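Milagros Betancur has kept the games table at the Dunholm family club for 13 years. When I visited, she was sorting the small things into their places. "If a piece has no home, it is lost in one evening," she told me.

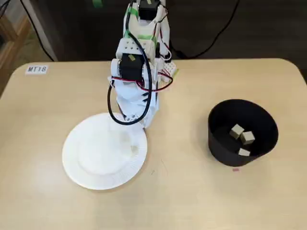
Her rules for tidying are few, and the children learn them quickly. Each kind of toy gets one container, always an open one. Small wooden cubes go in a black bin, and a plain paper plate is for whatever the youngest are sorting. "With a lid, they stop," she said. "Without a lid, they throw everything in, and I am happy." She buys the plates in packs of 72 and writes nothing on them.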